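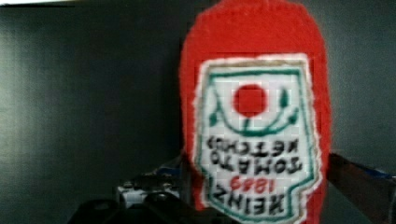

Noeline Sheehan thinks the toys that come back late are the ones worth buying again. If a family hangs on to something past its due date, she said, a child is probably still playing with it, and a fine would be the wrong answer.

The Closton Toy Library doesn't charge fines. It charges $30 a year, and for that a household can borrow 2 toys at a time and swap them as often as it likes. There are 255 member families on the books. Some drive in from Oten, on the other side of the river, where the last toy store closed a few years back and the nearest place to buy a puzzle is the drugstore.

Toy lending is an old idea in this country. Some of the early collections got going during the Depression, and public libraries have picked up the practice here and there ever since, often by starting with puzzles and puppets in the children's room. Others, like the one in Closton, stand on their own and live from one membership season to the next.

What goes out the door

The building used to be a shoe repair shop and still has the counter. Behind it are metal shelves sorted by how big the thing is, since sorting by age never worked. Parents of a four-year-old would walk past the toddler shelf without looking, and the four-year-old would have been happy with half of it.

Large toys go fastest. A climbing frame or a train table takes up a corner of a living room and costs a lot of money, and most children are done with it in a month. The single most requested item is the Fliver, a pedal car with a steel body that has been repainted so often the doors stick. There is a waiting list for it every spring. Families may keep it for two weeks, and Shabnam Khokhar, who runs the desk, will call on the last day.

"People are fine about it," Khokhar said. "They load it in the trunk and the kid cries, and then they pick out something else and the kid stops crying."

Board games go out before holidays and come back after them, sometimes with extra pieces from a game the family owns. Building sets go to grandparents. Dress-up clothes are borrowed for a party and returned with cake on them. Musical instruments are popular with children and are returned early.

Pretend food and dishes stay out the longest. Children who lose interest in almost everything else by the weekend will go on serving lunch for weeks, and a two-year-old and a seven-year-old can do it together without a fight. Khokhar has given up on keeping the sets in their original bags. A plate from one will end up with a cup from another, and so far she hasn't had a complaint.

The cleaning problem

Most of the work is washing. Hard plastic goes in the dishwasher in the back room. Wood is wiped with a cloth that is barely damp and stood on edge to dry. Anything with batteries gets opened, checked for leaks and wiped by hand. Cloth goes in a mesh bag on a cool cycle, then on a rack overnight, and if the stuffing has bunched up it gets pulled apart through the fabric with fingertips while you watch something on television. That last job is unpopular.

Celina Gajewski does the repairs. She keeps drawers of wheels, hinges, buttons and elastic, most of it taken from toys that were past saving. Her rule is that a repair should look like a repair, so that whoever checks the toy in next time knows where to press on it. She uses dark thread on light cloth. She glues as little as she can.

She also throws things away, more than people expect. A cracked plastic part can have a sharp edge that a quick look won't find. Small magnets worry her most, and any toy that has lost one goes straight into the trash with no attempt at a fix. Donated toys get the same check as returned ones, and a good many fail it. The library stopped accepting stuffed animals as gifts in May, when there was no room left to put them, and it now asks donors to phone ahead with a list.

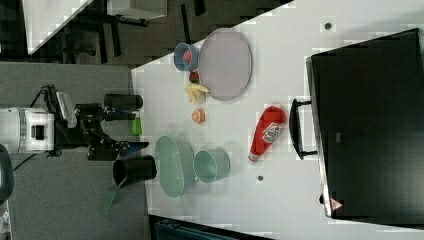 What it costs to keep the doors open

Memberships cover the rent and not much beyond it. The rest comes from a yearly sale of retired toys, a small grant from the county, and birthday party kits, which rent for $36 and include folding tables, a parachute, bowling pins and a tub of bubbles. The kits were Rosalie Baumgartner's idea. She does the accounts, and she would like to see more of them go out in winter, when most of the party gear sits in the back.

The past two years were hard. The library shut its doors for several months, then reopened with orders by phone and pickup at the curb. Borrowing went up once people got used to the system, and so did the wear on everything. Returned toys sat in marked bins for days before anyone handled them. Some families let their memberships lapse and have not come back. Others joined after hearing about it from a neighbor, and a few of those had never been inside until this fall.

Baumgartner said the phone orders are staying. Parents of new babies like them, and so do people who work evenings. The drawback is that the children don't get to choose, and a toy that an adult picks from a list is more likely to come back unopened.

The case for giving it back

Mohsin Bhutto has been a member since his daughter started walking. He lives in a one-bedroom apartment and says the main benefit is floor space. He had worried that returning toys would be hard on her. It was, for the first few trips. Then she began carrying them to the door herself.

"She knows something else is coming," he said. "My mother thinks it's strange. She wants to buy her things to keep, and she does, so we have those too."

He doesn't think borrowing has made his daughter more careful with her own belongings. She draws on them. She has never drawn on a library toy, as far as he can tell, though he did have to pay for a wooden boat from Dogar that went into the bath and split. The charge was small. Gajewski used the mast on another boat.

If you want to join

New members should bring something with their address on it and allow time for a short walk around the shelves. Children are welcome to try things out on the rug before anything is checked out. The winter sale opens on 8 December 2021 and runs until the tables are bare. Bring a bag, and cash if you have it, as the card reader is slow.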